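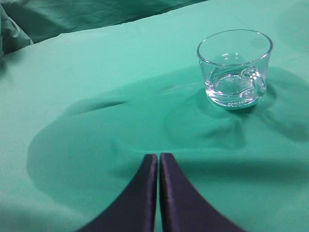
STAKDALE, July 27, 2024. Bevan has released a new setup and care procedure for the Truser, its single-arm cell for handling glassware and other clear goods, along with a service kit that holds the parts and gauges the procedure calls for. The procedure was written at Bevan's Stakdale workshop and is free to every owner of a Truser cell. It covers the gripper fingers, the wrist camera, the cloth work surface and the lighting, and it sets out the order in which they should be checked. Glass is a hard subject for a wrist camera. A clear cup on a green cloth takes on the color of the cloth, and much of what the camera has to work with is the bright line along the rim and the reflections in the base. Small faults in the cell can cost it those cues.

The new procedure replaces the maintenance chapter of the original Truser manual. That chapter treated the arm, the camera and the table as separate items with separate schedules. Service records kept at Stakdale showed that most calls came from cells where each item was in order but the items no longer agreed with one another. A camera had been cleaned and put back at a slightly different angle, or a finger had been replaced and the closed position had not been set again.

"People would send us an arm and the arm was fine," said Efa Gough, service manager at Bevan. "The fault was in how the cell had been put back together after cleaning. We wanted one sheet that starts at the fingers and ends at the lights, and that a person on shift can finish without calling us."

What the procedure covers

The daily check takes 20 minutes and needs no tools. The operator wipes both fingers with a dry lint-free cloth, then brings them to the near-closed position and looks at the gap in the wrist camera view. The gap should appear as a thin, straight strip with the same width from the tips down. A strip that narrows toward one end means that a finger has shifted on its mount and has to be reseated before the cell is used.

The operator then checks that both fingers show at the bottom of the camera view and that their tips sit at the height marked during setup. If the tips are higher or lower than the mark, the camera bracket has moved. The bracket screws are loosened, the camera is brought back to the mark, and the screws are tightened again in the order given on the sheet. The camera should not be corrected in software until this has been done.

The third part of the daily check is the reference cup. Any clear glass cup with a handle may be used, provided the same one is kept for the purpose. It is placed upright and empty on the cloth, with the handle facing right and away from the fingers. The operator confirms that the rim reads as a continuous bright line along the front. A break in that line usually points to a smear on the lens or a lamp that has been turned.

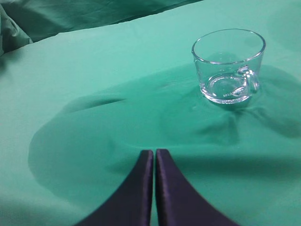

Wrist camera view of a Truser cell, with a clear glass cup on the cloth beyond the gripper fingers.

Cloth and shadow

The section on the work surface is the longest in the new procedure. The Truser table is draped with cloth, and the old manual asked for it to be pulled completely flat. Few customers managed this for long. The cloth gathers under anything placed on it, and a cell that only works on a perfectly flat surface stops often.

The revised instructions accept a certain amount of wrinkling. Soft folds that spread out from the foot of a cup can be left alone. A sharp crease lying between the fingers and the cup should be smoothed out by hand, as its dark edge can be read as the edge of an object. The cloth should be lifted and laid again if a dip has formed that is large enough to tilt the cup. Extra fabric may be left bunched beyond the far edge of the table if it stays lower than the working surface and out of the arm's path.

Shadow is dealt with in the same section. Operators are asked to look for any broad dark patch on the cloth in front of the cup and to note where its outline falls at the start of a shift. A soft outline that stays where it was noted needs no action. If it has moved, the lamps are checked before anything else. The sheet asks operators not to add lamps of their own, which tends to put a second set of reflections in the base of the glass.

Finger replacement

Fingers are to be inspected weekly and replaced as a pair after 4,000 grips, or sooner if the tips show wear. Replacing one finger alone is no longer supported. After a change, the operator runs the closing routine 3 times with nothing between the fingers and then sets the closed position from the control panel. The reference cup is picked up and set down by its rim at low speed before the cell goes back to normal work.

A cell that drops or knocks the reference cup at this stage should be stopped and the finger mounts checked. The most common cause is a mount screw that has been tightened before the finger was fully seated.

The service kit

The kit contains 2 pairs of fingers, a gap gauge, a bracket key, lint-free wipes, a replacement cloth and a printed copy of the procedure. The printed copy is meant to be kept at the cell, and it has a blank page at the back for recording grip counts and changes. Kits for older Truser cells include an adapter plate for the camera bracket.

Erum, which distributes Bevan cells and spare parts, will stock the kit and take orders from existing customers. Customers with a current service agreement will receive their first kit with their next scheduled visit. Erum's field technicians have been trained on the procedure at Stakdale and will use it on all Truser visits from now on.

"I would ask owners to do the setup part once from the beginning, even if the cell is running well," Gough said. "The daily check depends on the marks you make then. If the marks are off, you will be putting the camera back to the wrong place every morning."

Bevan plans to issue a matching procedure for the two-arm version of the cell in November. Owners who find an error in the current sheet, or who use a work surface other than the supplied cloth, are asked to write to the service desk before changing any settings.

About Bevan

Bevan builds and services small robot cells for handling fragile goods. Its workshop and service desk are in Stakdale.

Press contact: Efa Gough, Service Department, Bevan, Stakdale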